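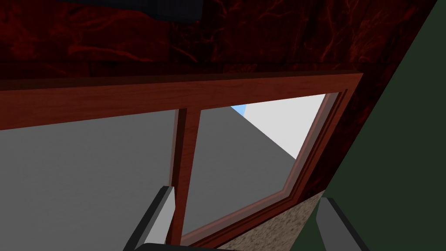
The Woman Who Wants You to Own Your Remote Again

Streaming & Home Tech | Interviews
9 min read

Rosalind Crenshaw keeps her remotes in a bread box. There is one for the television, one for the soundbar, one for a cable box she returned to the cable company years ago, and one she has never been able to identify but is afraid to throw out.

"I pressed a button on it once and the neighbor's garage went up," she says. "Could have been a coincidence. I put it back in the box."

Crenshaw runs Uvow, a very small company in Fleltdale that makes a very small media player. It plugs into the back of a TV, plays the movies and shows you already own, picks up local channels if you have an antenna, and opens the handful of streaming apps that have agreed to be on it. It has no row of suggested titles, and it will not ask who is watching. When you turn it on, it shows a list, in alphabetical order, and then it waits.

I've had one at home since October. My family hated it for a weekend and now gets irritable in hotels.

We met at the Uvow office on a Thursday, over coffee that Crenshaw described in advance as bad and which lived up to the billing. She spent most of her career on the other side of the business, designing menus for set-top boxes, and she is cheerful about her share of the blame.

"You know the thing where you stop on a title for half a second and the trailer starts yelling at you? I was in the meeting," she says. "I'd like to tell you I stood up and objected. I asked if there was more coffee."

What changed her mind was her mother-in-law, who called one evening to say the television was broken. Crenshaw drove over and found it working perfectly. It was showing a full-screen promotion for a wrestling event, and the way past it was a gray arrow in the corner that turned slightly less gray when you landed on it.

"She was right and I was wrong. It was broken. It was doing exactly what we'd built it to do, and it was broken."

The first version of the player was written at her kitchen table with Thaddeus Okafor, a former coworker who handles the software. Okafor joined us partway through the interview carrying a sandwich and left before he'd finished it, having been asked a question about home screens.

"People say they want a clean home screen, and then they want their thing on it," he told me. "Everybody's thing is different. So you add a row for the things. Then somebody in sales looks at the row." He chewed for a while. "We don't have anybody in sales. That's the feature."

It may also be the problem. Uvow has sold 4,000 players. By the standards of the living room, where the big names count in the tens of millions and will practically pay you to take one home, that is a rounding error on a rounding error. Crenshaw does not pretend otherwise. The player costs more than the sticks hanging by the register at the drugstore, and she has a well-worn answer for people who write to complain about it.

"Those are cheap the way a free puppy is cheap," she says. "Somebody is going to get paid. I'd like it to be me, once, and then we're done with each other."

I pointed out that a company whose customers are done with it after one payment has a certain amount of trouble in year two.

"Yes," she said. "Thaddeus has mentioned it."

The missing apps are the other sore spot, and I'd be doing readers no favors by skipping it. If your evenings run on the two or three largest services, this box will disappoint you. Getting on the platform requires the service to care that the platform exists, and the conversations tend to be short. Stella Biwott, who took over partnerships last year, keeps a spreadsheet of every company she has contacted. One column is headed "Vibe."

"Mostly it says 'polite,'" says Biwott. "Polite is a no. I had one that said 'rude' and they signed with us a month later, so now I get hopeful when someone's rude to me."

The signed partner was Wanyama, a small documentary service, and it has done well on the player, in Biwott's telling because it turns up in the list under W and people eventually scroll down there. She says another service asked whether it could change its name to start with an A on Uvow only. That request went all the way up to Crenshaw, who was sitting at the next desk.

"I told them they could call themselves Aardvark if they did it everywhere," Crenshaw says. "We haven't heard back."

Where the player is good is with the stuff you already have. Mine reads the old external drive where I dumped my DVDs over one long winter, and it does so without trying to improve them. It plays subtitles in the size you picked last time. It remembers where you stopped, even if you stopped in the middle of the credits, for reasons I assume are your own. Picture quality is fine at 4K with a strong connection, though I had to move my router off the floor to get there, and I resent that it helped.

The feature people write letters about is the remote. It has 4 buttons and a ring, and none of the buttons has a company's logo on it. Designer A-yeong Byun went through a great many prototypes before landing on the current one, which is heavier than you'd expect and slightly wedge-shaped.

"The wedge is so it doesn't slide between the cushions," says Byun. "It slides between the cushions anyway. But now it stays near the top."

She fought for a volume control that works the soundbar, the TV, or whatever else is making noise, without a setup screen. She lost a fight over a backlight. Crenshaw thought it would eat batteries, and Byun still thinks Crenshaw was wrong, and they had a brief version of that argument in front of me that had clearly been shortened by practice.

I asked about game consoles, which for plenty of households already do all of this and play games besides. Crenshaw has one. She likes it. Her son uses it, she says, and therein lies her whole business case.

"If I want to watch the news, I have to wait for a teenager to finish saving the world. Then I have to use a controller with two joysticks to pause a cooking show. It's like driving a bulldozer to the mailbox."

There have been bumps. An update last spring sorted every title beginning with "The" under T, and Uvow got 1,164 emails about it, which is a startling number from a customer base that size. Okafor fixed it overnight. A smaller group then wrote in to ask for it back, so there's now a setting, the only one Crenshaw admits she's ashamed of.

"I promised no settings. We have 3 pages of them," she says. "I look at page three and I think, well, there goes Rome."

A bigger version called the Jirwood is due next, with room inside for a hard drive and a tuner that can record over-the-air channels. Ingrid Yazzie, who is building it, declined to give a ship date and also declined to say whether she had one. She did show me the case, then took it back when I asked about the fan.

"It's quiet," said Yazzie.

How quiet?

"It's going to be quiet."

Crenshaw walked me out past a shelf of returned players waiting to be tested. Most come back in working order, she says, and the note in the box usually says some version of the same thing: they turned it on and it didn't do anything. She writes back to every one of those customers herself, suggests they press down on the ring, and offers to send the player home at her own expense.

I asked how many take her up on it.

"Enough that I keep buying stamps," she said, and went back in to see about the fan.

We use cookies to remember your preferences and measure traffic. By continuing to browse, you accept our cookie policy. Manage choices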